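Progress report to the Wunirlow Fund: the two-armed wiping and tidying project

December 2022 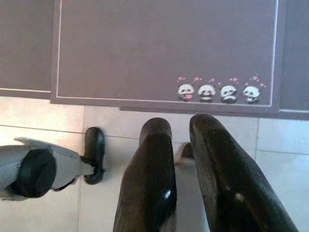 The right hand at the tiled worktop, fingers open, with the left hand alongside and the chalkboard panels behind.

Dear all at the Fund,

Thank you, as ever, for your patience in waiting for this one. It was meant to reach you a fortnight ago and it would have been a rather cheerier letter if it had, but we wanted to finish looking into the fault before we wrote, and I think you will agree once you have read it that a late report with the whole story in it was better than a prompt one with half. We did let your office know by telephone on the day it happened, and what follows is the longer account we promised.

Where we had got to

The spring and summer went well. You will remember from the last report that both arms were up and running in the Zuvwood room and that we had begun on the simpler jobs: picking up a small object from the tiles, passing it from one hand to the other and setting it down again. We had planned 525 practice runs for this period and were comfortably on course for them. The passing between hands, which had worried us so much at the start, had become almost dull to watch, and I mean that as high praise. The left hand had stopped hesitating before it let go, and the right hand had got much better at not squeezing.

We had also started on the chalkboard work, wiping a marked-off part of the board while leaving any drawings alone. That is the part of the project our friends at the Zindwood day centre are keenest on, and it is much harder than it sounds, as chalk comes away at the slightest brush and a smudge can't be put back!

What went wrong

During a run of passing practice the right hand closed when it should have stayed open. It had put its object down, opened, and begun to move back from the tiles. Then, without being told to, it shut again and carried on with its movement, and because the left hand was still close by, the right hand met it from the side. The two arms pushed against each other for a little under two seconds before the person at the desk pressed the stop button.

I want to say straight away that no one was hurt and no one was within reach of the arms. The room rule is that everybody stays behind the yellow line while the power is on, and everybody was behind it. The stop button did what it should. Once the power was off the arms were eased apart by hand, and the session was ended there and then.

The damage was small, though it took us a while to be sure of that. One finger joint on the left hand had been bent very slightly out of true, so that the tip came down at an angle. The right hand had nothing wrong with it that we could find beyond ordinary wear. We replaced the joint from our own spares and have ordered another to go back in the drawer. The cost comes out of the repairs line of the budget and we are not asking for anything extra.

What bothered us far more than the joint was the two seconds. The arms are supposed to notice for themselves when they are pushing against something solid and stop without any help from us. They did not, and for a project that hopes one day to have people sitting at the same table, that is the serious part of this report.

What we found

It took us 16 days to get to the bottom of it, which felt like a very long time, and there were in fact two separate faults that happened to meet.

The first was a cable. The one that carries orders to the right hand runs down the arm and bends sharply at the wrist, and inside the outer sleeve one of the wires had begun to break. With the wrist straight it worked perfectly. With the wrist turned over to a certain angle the signal dropped out, and when it came back the hand took up the last full order it had stored, and that happened to be “close”. We could make it happen again quite reliably once we knew which way to turn the wrist, and I can tell you there was a good deal of relief in the room the first time it did. A fault you can repeat is a fault you can mend.

The second was of our own making and I would sooner you heard it from us plainly. Back in March, when the hands kept stopping dead every time they touched the tiles, we raised the amount of push the arms would put up with before they cut out. It was meant to be for a single afternoon, so that we could get on with the setting up. The change was written on the whiteboard and was never written in the log, the whiteboard was wiped at the end of the week in the usual way, and the setting stayed where it was. Had it been put back, we believe the arms would have stopped themselves almost at once and the joint would very likely have survived.

Everyone who works in the room had signed the start-of-day check in between, myself included. The check asked whether the safety limits were switched on. They were. It did not ask what they were set to.

What we have changed

The cable has been replaced and now takes a wider, gentler curve around the wrist, held by two soft clips. We have also ordered a second set, and from now on the wrist cables on both arms will be changed after every 400 hours of use whether they look tired or not.

If the signal to either hand drops out, even for a moment, both arms now stop and wait for a person. This makes for more interruptions. We had up to 28 of them in a single session when we first turned it on, nearly all of them false alarms from a loose plug on the left side, and after the plug was seen to they became much rarer. We would like to keep the rule as it is for the whole of the coming year, even though it slows us down a bit.

The push limits are back where the makers of the arms advise, and the start-of-day sheet now has a box in which the actual figure must be written. Any change to a limit needs two signatures, a line in the log and a time by which it will be put back. The desk will not let a session begin if the figures don't match the log.

Lastly, the hands are now kept further apart whenever neither is holding anything. They still come close together for passing, naturally, but once an object is safely down the left hand moves clear before the right begins its journey back. It looks a little over-polite, like two people at a doorway, and I have grown rather fond of it.

Our colleagues at the Valcárcel workshop, who built the bench and know the arms much better than we do, came over to look at all of this with fresh eyes. They agreed with what we had found about the cable and asked for one more thing, a second stop button by the door, which has been fitted and tested.

Where this leaves the work

We are back to practice runs at reduced speed, beginning again with the open-handed approach to the tiles and the setting-down, which is where the trouble began. We shall stay at reduced speed until the end of January and then review it.

The passing practice will be finished, though later than we told you. The board wiping has been put back by a couple of months and we have not attempted any of it since the fault. With the limits lowered, the arms are more inclined to stop when they meet a firm surface, so pressing a cloth against a board needs thinking through afresh. We have some ideas about a softer pad and would be glad to talk them over.

The visit from the day centre, which had been pencilled in for the new year, is postponed. We rang them ourselves and explained why, and they were very kind about it. They have asked whether they might have a copy of this report, and unless you object we should like to send them one.

What we would ask of you

There are just two things. We would be grateful for your agreement to move the end date of this stage by two months, with no change to the sum. We would also like to spend what is left in the travel line on the spare cables and the second stop button, as there has been less travelling than we planned for. Both requests are set out on the usual form, which is coming to you separately.

I am sorry that so much of this letter is about one bad afternoon. It has been a humbling few weeks, but the team has been splendid throughout, and the log is now a much fatter and more truthful book than it used to be. Do come and see us if you are passing. The kettle is on the safe side of the yellow line, and any of us would be happy to go through the start-of-day sheet with you and hear what you think is still missing from it.

With warm thanks and good wishes for the season,

The project lead, on behalf of the Zuvwood team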